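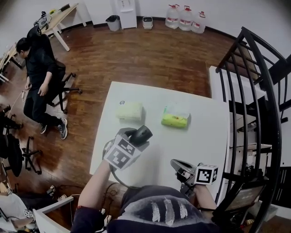
Tissue packs: flat stock, soft packs or boxes for a shared office?

plondcombe_stores
Posts: 56

I've taken over the consumables cupboard for our floor and want to settle on one format for tissues. At present we have soft plastic packs laid out on a white table, two designs, one pale cream-yellow and one lime-green and yellow. The alternatives on the order sheet are cardboard cube boxes and the flat cardboard type.

Requirements as I see them:

Must dispense a single sheet with one hand.
Must store in a cupboard 56 cm wide without wasted space.
Must not slide about on a smooth white table top.

The floor is varnished reddish-brown planks and the water dispenser is against the far wall, with the spare bottles next to it, so some of the use is mopping up drips. I would like one product for noses and drips if that is realistic.

Has anyone compared soft packs with boxes over a decent period?

Tresov
Moderator

Soft packs win on storage. A box has a fixed volume whatever is in it. A soft pack can be squeezed a little, and the carton it comes in is smaller for the same sheet count. We went from two shelves to one when we changed.

They lose on one-handed use. A full pack is heavy enough to stay put. Once it is down to the last third the wrapper collapses, the slot closes up, and pulling a sheet lifts the whole pack. You end up holding it down with the other hand.

Mehwish Magsi

Agree on storage, disagree on the last third. That depends on the slot. If the perforation runs along the length of the pack and you open all of it, the sheets come out singly to the end. If you open only the middle 4 cm, as most people do, it jams. I have tested this on two makes at work with the same result.

For sliding, two short strips of non-slip drawer liner underneath will do it. Cut them narrower than the pack so they don't show.

Tresov
Moderator

I open them fully. They still lift. Possibly our sheets are more tightly folded than yours.

deson_k

Don't use facial tissue for drips at all. It has very little wet strength, breaks up when rubbed and leaves lint on the floor. On varnished boards the lint dries on and you have to go over it again. Put a roll of kitchen towel or a cotton cloth by the dispenser and keep tissues for the tables.

Water left standing on plank joints is a separate matter. It gets into the joint and the edges swell. A tray or mat under the tap is cheaper than any amount of paper.

plondcombe_stores
Posts: 56

Noted on wet strength. There is a small white bucket by the dispenser already and a small bin with a black liner on the other side of it. A cloth over the bucket rim would fit with that. Mat also noted, though I would want one that can be lifted to dry underneath.

deson_k

Open-weave rubber, then, with no foam backing. Foam holds the water against the varnish.

Nazarenko

Going back to formats. The figure to compare is price per sheet, and then ply. Packs are sold by "pulls" in some places and by sheets in others, and a two-ply pull may be printed as two sheets. A carton marked 2,000 can be half what you thought. Read the small print on the end of the carton before comparing anything.

Sheet size as well. The soft packs we were offered were shorter in one direction than the boxed ones. People then take two.

Mehwish Magsi

That last point is fair. When we logged it, use went up by 20 per cent in the first month on the shorter sheet, then settled back a bit. It was still cheaper overall than boxes.

Nazarenko

Cheaper by how much, and did you include the carriage? Soft packs are light, so suppliers often have a minimum order.

Mehwish Magsi

Carriage included. I don't have the sheet to hand and won't guess at the figure. The minimum order was not an issue for us because we combined it with bin liners.

Yupin Panyasiri

I would keep the two designs if they are the same tissue inside. We keep one colour for the desks and another for the kitchen, and they stop migrating. Somebody takes the kitchen pack to a desk and it is obvious whose it isn't.

If they are different products, stop mixing them. You can't work out consumption when the two run down at different rates.

One more for the soft packs: they can go in a weighted cover. It is a fabric or hard sleeve with an open base plate, and the pack drops in from below. That removes the lifting problem Tresov describes. Measure the pack height when full, as some covers are made for the lower type and compress the first sheets so hard that they tear.

Tresov
Moderator

A cover puts back most of the volume you saved by not buying boxes.

Yupin Panyasiri

On the table, yes. In the cupboard, no. The cupboard is what he asked about.

plondcombe_stores
Posts: 56

Both matter, but the cupboard more. Provisional plan: soft packs, one design per area, slot opened full length, liner strips underneath. Two covers on trial, one on the white table and one on a desk. Kitchen towel and cloth at the dispenser, open-weave mat under the tap.

I will check the ply and the sheet size on both packs before reordering. Does anyone store cartons on end? The shelf is up to 4 cm too shallow for them lying flat.

Nazarenko

On end is fine for sealed cartons. Once opened, the packs slump and the bottom one creases. Decant the open carton into a crate and lay those flat — it only needs to be one carton at a time.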